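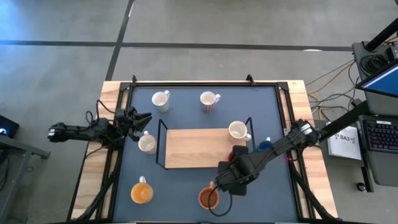
Lustska Workshop, Two-Arm Table Group
Minutes of the meeting of July 12, 2019

Chair and minutes: Virgil Stoica
Present: Meléndez, Sotoven and the members of the evening group

1. Minutes of the April meeting

The minutes from April were read and accepted with one correction. The sum paid for the black frame was 200, and I had written it in the wrong column. The table fund now stands at 877.

2. State of the table

The mat is stretched inside the frame and both arms reach the middle of it. Meléndez reported that the left arm still stops a little early when it is fully extended. He thinks the cable wrapped around the segments is too short at the second joint. He will wrap it again with more slack and report to the group.

Sotoven asked that the cable at the right gripper also be looked at. It hangs in a loop, and with the gripper low it goes down into the mug. It was agreed to tie it closer to the arm before any new program is tried.

3. Mug task

The task for this season is to put the six mugs on the wooden board in the wire rack. There was a long discussion whether the rack should stay in the center of the mat. Meléndez prefers it on the left, so that the right arm has more free space. Sotoven is against this, as both arms were taught with the rack in the center and all positions would have to be entered again. The rack stays in the center for now.

It was also discussed which way the handles should point at the start. At present they point in different directions. The majority wishes to keep it like this – a harder start, but closer to a real kitchen. One member asked to have it noted that he would first try with all handles to the right.

The dark orange mug will be used for the tests of the right arm, and the plain white ones for the left.

4. Cables on the floor

The yellow and grey cables between the table and the cart are a danger for the feet. Zinby has offered us a floor cover at a good price. The group approved to spend up to 200 from the table fund. I will write to them.

5. Other matters

The keyboard on the cart should be used only by the person who is running the arms. Please do not put drinks on the cart.

The key to the tool cabinet is missing again. Whoever has it, please bring it back to the hook – I have no second copy.

Next meeting: to be announced on the door.

V. Stoica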